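Print this thread | E-mail this thread

Laundry pickup cell: what happens to the sorting staff?

tallyman_r
We run linen and garment service for daycares and small care homes. In September management signed for a two-arm unit from Rurkon to do basket unloading, meaning garments out of the incoming basket and onto the sort surface. Folding stays manual for now. I supervise the intake shift and I have been asked to write the new job descriptions. Looking for input from anyone who has already been through this. Specifically: who ends up owning the exceptions, and do you reclassify them or leave them on the sorter grade?

Current volume is 455 baskets a week. The vendor's figure for unattended picking is based on single-color towels, and we do not get single-color towels.

hem_and_haw
Went through it two years ago with a Gruvavent line. The sorter grade did not survive. We ended up with two jobs, one feeding and one clearing faults. The fault job was supposed to be occasional. On mixed garments it was one person full time for most of the first year. Write it as a full position from the start or you will be fighting for the hours later.

Also decide now who is allowed to stop the arms. We had a rule that only the lead could do it. That lasted until the first sleeve got pulled into a wrist cable.

Niazi_fan_club
Disagree on splitting the grade. If you separate feeding from fault clearing, the feeders lose the only part of the work that requires any judgment. We rotate every 40 minutes and everybody is paid the same. Training cost was higher up front. Turnover is lower than it was with hand sorting.

tallyman_r
Rotation was my first thought, but half my shift does not want to work inside the reach of the arms. I am not going to force that. Attaching the kind of work I mean, at home-type conditions, with a mixed load and no fixture for the basket.

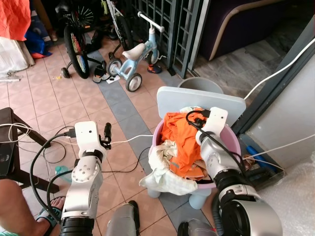 Reading time: 3 min

The item I would point to is the white cloth over the rim. Orange garment in the middle, white on top of part of it and hanging down the outside of the basket. A sorter takes the white by the outside edge and has both pieces separated in one motion. For the unit it is a question of whether the piece counts as in the basket or out of it, and what it drags along when it lifts. That decision is what my people are paid for today without anyone having written it down.

hem_and_haw
The overhang is a presentation problem. Put it in the feeding procedure: all cloth inside the rim before the basket enters the work area. Our feeders do it by hand, a few seconds each. It does mean you have created a task that exists only for the machine, and you should expect comments about that on the floor.

The basket support would bother me more. A child's chair is not a fixture. If the basket can shift when a gripper presses down on the load, your pick heights mean nothing.

brightwork346
Second the point about the support. I would add floor clearance. I see a tricycle, shoes and a run of cable on the same tiles, and somebody's foot in an open sandal at the corner. In our plant that is closed footwear and a marked line, and the line is where the job descriptions start. Whoever may cross it is an operator. Whoever may not is a feeder. That settled most of our grading argument without a meeting.

Niazi_fan_club
It settles it in favor of the operators. Our people objected to exactly that line, on the grounds that it turned a floor marking into a pay band. They were right.

brightwork346
Then pay them the same and keep the line. It is a separate question.

Niazi_fan_club
In principle. How many plants have you seen do both?

brightwork346
One. Mine.

tallyman_r
Noted on footwear and clearance. Our own intake area has a steel stand for the basket and the floor will be marked before commissioning. I am more concerned with the staffing side. Has anyone tracked what happens to the pace of the people downstream? My folders set their own speed now, because the sorter can see when they are behind.

Chun-hung Wu
Process engineer, commercial laundry, using my own name because my employer knows I post here. We measured this. Before the change the sorter held back work informally when folding was full. The cell does not hold back. Output per hour went up a little and complaints from folding went up a lot. The fix was a hold button at the folding table, wired as a cycle pause, with no logging by person. The last part matters. The first version logged who pressed it and it was hardly used.

On exceptions, keep a paper tally for the first 3 weeks regardless of what the software records. Ours (Mevasa) counted a re-grip as a successful pick, so the dashboard showed almost no interventions while a person stood next to it all shift.

hem_and_haw
Seconding the tally. We had the same mismatch on different software. Have the fault clearer keep it, not the supervisor.

tallyman_r
The hold button is useful and I had not considered it. I will ask Rurkon whether their controller has a spare input for a pause.

Draft as it stands: one grade, two stations, rotation voluntary, fault clearing budgeted as a full position through the first year, stop authority for everyone on the shift. Management will object to the full position. If anyone has intervention counts on mixed children's clothing, send them by message and I will use them without naming the plant.

Niazi_fan_club
Voluntary rotation becomes fixed stations within some 40 shifts. Put a review date in the draft. I will send you our counts tonight.

Print this thread | E-mail this thread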